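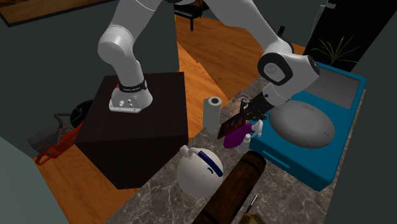
Computer-rendered image: a white robotic arm holding a thin tablet in a black two-finger gripper.

News > Press releases > Clarby

Print this page | E-mail this page

Fedoruk submits plans for 90 homes and a food shop at Buvska Yard, Clarby

Mar 12, 2022

Fedoruk has submitted a planning application for the second phase of Buvska Yard, the former timber depot between Canal Road and the railway in Clarby. The application covers 90 homes, a ground-floor food shop, a public square and a new footpath to the station.

The homes would be in two buildings of five and six storeys on the eastern half of the site. There would be a mix of one, two and three-bedroom flats, and 16 of them would be built to wheelchair-user standards. All flats would have either a balcony or a ground-floor terrace.

Dotetti, the independent grocer, has agreed terms to take the shop on the corner of Canal Road and the new square. The unit measures 4000 square feet and would include a bakery counter and a small seating area facing the square. Deliveries would be made from a service bay on Depot Lane, so lorries would not need to stop on Canal Road.

Yurii Romaniuk, development director at Fedoruk, said: "The first phase is let and people are living there. What they ask us for most often is a food shop they can walk to and a quicker way to the station. Both are in this application. We have also taken a storey off the northern building after residents of Depot Lane raised concerns about light."

Changes since the exhibition

Fedoruk showed draft plans at a public exhibition in Clarby Library last autumn and received 413 written comments. The most common subjects were the height of the northern building, parking, and the future of the old weighbridge office.

The northern building has been reduced from six storeys to five and moved further back from Depot Lane. The weighbridge office, which the draft plans showed as demolished, would now be kept and repaired. It would be offered as a workspace on a short lease once the square is finished. The brick boundary wall along Canal Road would be lowered and partly rebuilt using the existing bricks.

Parking remains limited to disabled bays, two car club spaces and a loading area. Residents of the new flats would not be able to apply for on-street permits in the surrounding roads. Secure cycle stores would be provided in both buildings, with separate stands for visitors in the square.

The footpath

The path would run from the square to the rear of Clarby station, along a strip of land that is currently fenced off. It would be lit and open at all hours. The path depends on a separate agreement for a gate at the station end, and discussions on this are continuing. If the gate is not agreed before the homes are finished, the path would open as far as Mill Passage, where there are steps and a ramp to the station forecourt.

Ayana Alemayehu, the architect leading the design, said: "The site has been closed to the public for a long time and people have got used to walking round it. The square sits on the line of the old loading road, so it joins up with streets that already exist on both sides. The buildings use a dark red brick at street level and a lighter one above, to match the first phase."

Timetable

The application is open for comment until the end of March. Drawings and supporting documents can be seen on the council's planning pages and on paper at Clarby Library during normal opening hours. Comments should be sent to the council and not to Fedoruk.

If permission is granted, ground works would begin once the remaining depot sheds have been cleared. The southern building and the shop would be built first, followed by the northern building and the square. Canal Road would stay open throughout, although the pavement on the depot side would be closed for part of the work. A signed crossing point would be put in near the bus stop.

Notes to editors

Buvska Yard is being built in two phases. The first phase, on the western half of the site, is complete.

Floor areas given in this release are gross internal areas.

Interviews with Yurii Romaniuk and Ayana Alemayehu can be arranged through the Fedoruk press office.

Filed under: Planning, New homes, Shops, Clarby

Print this page | E-mail this page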